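Nélida Ledesma
@nledesma
October 19, 2020

Small update from our data collection for the kitchen tasks, for the people who asked. We now have 2,566 recordings in total, and 1,565 of them are with cups and mugs. The rest is bowls and spoons.

My first lesson: the same cup on the same table teaches very little. In January we did everything in our lab in Toledo, on one clean desk. The policy learned the desk.

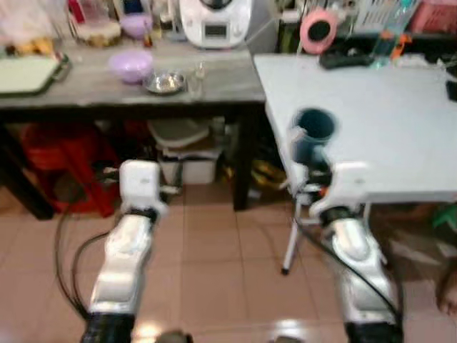 So now we change the place after every 5 recordings. Another table, another height, another side for the cup. It is slow and the operators complain, with good reason.

Second lesson — do not tidy up too much. I used to remove every bottle and bag before we started. Oriana Lucero told me to stop, and she was right. Real counters are full of things, and the model has to see them.

Somebody asked if we delete the failed grasps. No, we keep them with a label. What we delete is when the operator hesitates a long time before closing the fingers, because the model copies the waiting also.

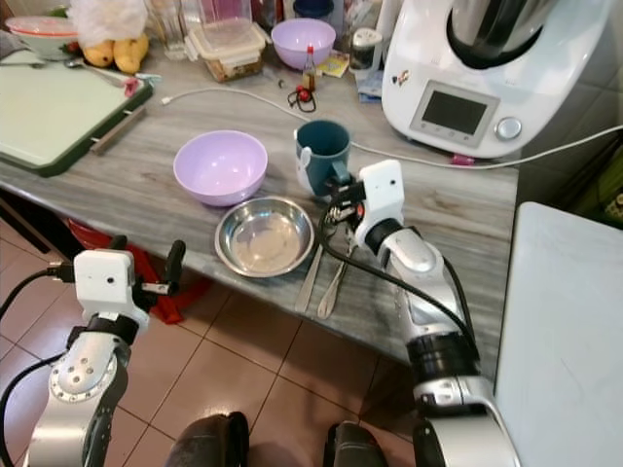 Nélida Ledesma
Data collection lead, Jisar project

Mugs with a handle are a separate problem for us. Some operators go for the handle and some go for the body, and if you mix both without a note, the policy goes to the middle and takes neither. We write the grasp type for each recording now. I wish we did it from the beginning.

Next is pouring — only water for the moment. If your group has a good way to label the start and the end of a pour, please write me. We tried 5 ways and I don't like any of them.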